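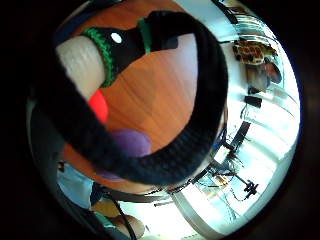
According to Olga Peixoto the well was never cursed at all until the pub changed its name, and before that people in Clerkley just called it the bad well and drew water from the other one. Her remark came early in our interviews and we kept going back to it, as it puts the whole legend later than any printed version allows.

Figure 3. Plush object, detail.

4.2 The well legend in print and in talk

The printed story is short. A drover named Paiva, a stranger to the village, is refused a bed for the night, drinks at the well and dies by morning. Before dying he says that whoever drinks there after him will not see another winter. No year given. Later tellings add a date, then a wife, then a brother who comes looking for him. The earliest copy we could find is a parish pamphlet, undated, price on the cover in old money, so before February 1971. Nothing older in the county newspapers. We searched under Paiva, Pavia and Pavey.

Spoken versions differ a good deal. Older speakers leave out the drover. For them the well is simply unlucky — cattle wouldn't go near it, a child was sick after. Two had never heard the name Paiva until they read it on the board outside the pub. Younger speakers nearly all begin with the curse and give the words of it, more or less as painted on the board.

The deaths are the part that grows. The pamphlet has one, the drover himself. The pub board has four. The online version, first posted on the Dadix message board and copied widely since, has eleven, including three airmen and a motorcyclist. We checked the burial register (1,345 entries for the years we could read, some pages water damaged) and could match only two of the eleven to a real person. Neither entry mentions the well. One of them was eighty-six.

The Dadix thread itself ran to 1,849 posts before it was closed. Most are chat. But nearly 200 of them tell the story over again in the poster's own words, and these we coded by hand for the same features as the interviews: drover named or not, words of the curse, number of deaths, whether teh teller claims to know a victim. Claims of this last kind are rare in the interviews and very common online. Always a friend's uncle, or somebody from the next village over.

Peixoto's point about the pub is harder to test. Licensing papers show the house as the Wavier, then a gap, then the Drover's Rest. The change falls somewhere in the gap. If she is right the name came first and the curse followed to explain it, which has been suggested for other inn legends but seldom shown. If the pamphlet is older than the sign then she is wrong, at least on that. We lean her way, but weakly. The printer's own records would settle it and we have not been able to trace them.

One more thing on the well. It was capped some time ago and the cap has been replaced at least once, so no one under forty that we spoke to had ever seen the water. This did not seem to affect how sure they were of the taste — bitter, in most accounts, or like pennies. See section 5 for the taste motif, which is wide spread and probaly borrowed.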